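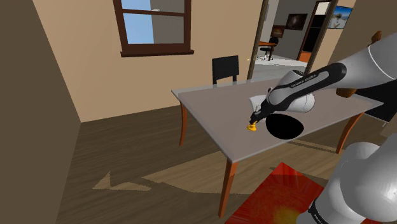

Cats That Stop Using the Stairs

When Kausar Talpur's cat Pella turned 14, she quit going upstairs at night. Talpur figured she had found a warmer place to sleep. It took a routine checkup in March to learn that both of her hips were arthritic.

Gaurav Kashyap, a veterinarian at the Clonden clinic, saw 153 senior cats last year and found signs of joint pain in 83 of them. Few of the owners had come in about it. Cats rarely limp, he says. They jump in two stages, or they stop grooming their lower backs, and the fur there gets matted.

He asks owners to film their cat on the stairs at home - a cat on an exam table won't show much. Treatment may mean weight loss, pain medicine or a monthly shot.

Talpur put a footstool by the bed and cut down one side of the litter box. She also moved the food bowl off the counter, where it had been for years to keep it away from the dog. Pella lost a pound over the summer. She sleeps upstairs again most nights, though she takes the steps one at a time.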